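Fumdale Desktop Tape Dispenser: the little workhorse of my gift wrap station

Posted 2023-04-09 by Ľubica Koubek

I wrap a lot of parcels. My sister-in-law Štěpánka and I sell handmade notebooks from her spare room in Machala, and every one goes out in tissue paper with a strip of tape across the back. So yes, I have opinions about tape dispensers, and I love this one!

I bought the Fumdale in September after my old Ovevon cracked right down the base (it had a good run, no hard feelings). It cost me 184 crowns at the stationery shop by the station, and 11 more for a spare roll. The first thing I noticed was the weight. You can pull a piece off with one hand while the other holds the paper shut, and the thing stays put. If you've ever chased a dispenser across a desk with your thumb on a half-folded corner, you know what a joy that is.

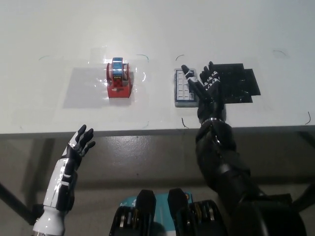 Filed under: Desk & Craft > Small Tools

Red was a good pick for a white table, by the way. I can spot mine in two seconds even when there are scraps everywhere.

The blade is sharp and cuts straight, with hardly any of those stretched, stringy ends. Changing the roll takes a few seconds. I did 100 notebooks before the Fatov craft fair in one long evening and never had to dig for a lost tape end with my fingernail, which on the Ovevon happened about every other parcel.

Small complaints: wide packing tape won't fit, and the rubber feet pick up glitter like you wouldn't believe. Štěpánka also thinks it's too loud when you tear fast. She's right, but I kind of like the sound.

Four and a half stars from me, and I've already ordered a second one for the kitchen drawer.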